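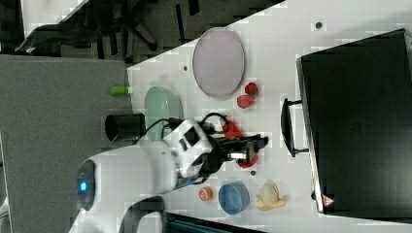
How do you keep a white tabletop from looking cluttered?
Posted by gova80

I've got a white table and it ends up covered by dinner – bowls, cups, a plate, little odds and ends. I bought a tray from Sirico (52 bucks!) and now that's just one more thing on it. Any ideas?

ludenar_kit
I'd go with one big oval plate as the drop spot for small stuff and put every bowl away after meals. Stack them by size if your shelf is short. I also wipe the table down at night – white shows every speck, so I can't skip it, but it takes me two minutes.

shevchuk255
get a darker table lol. or return the tray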